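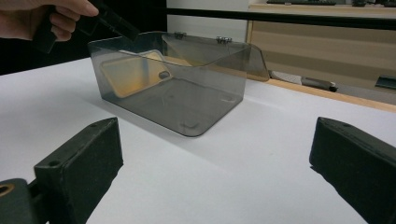
Valbona Ristić
Course tutor, Practical Robot Learning
Handout, October

Each pair records 18 examples per object set. An example starts with both grippers open and ends when the object is released. Speak the start cue before moving. 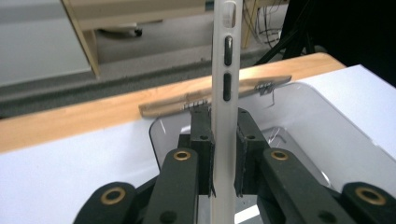

Fig. 2. Phone case held between the finger pads.

Vary the grasp height between examples – small changes are enough. Failed grasps stay in the set, marked F in the log. Discard only
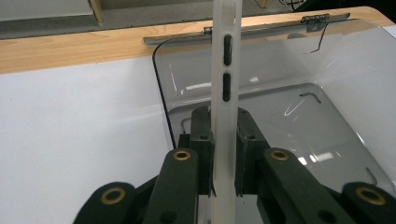
those with a break in tracking, and note the example number.

Reader comments
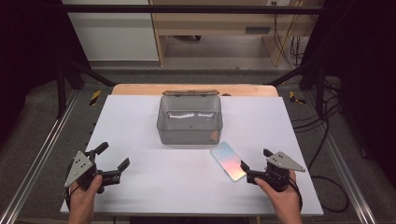
Bjarke Vestergaard: Do regrasps count as failures?

Ignacio Farías: We marked ours R.

Contact: course office, Sornau | Back to top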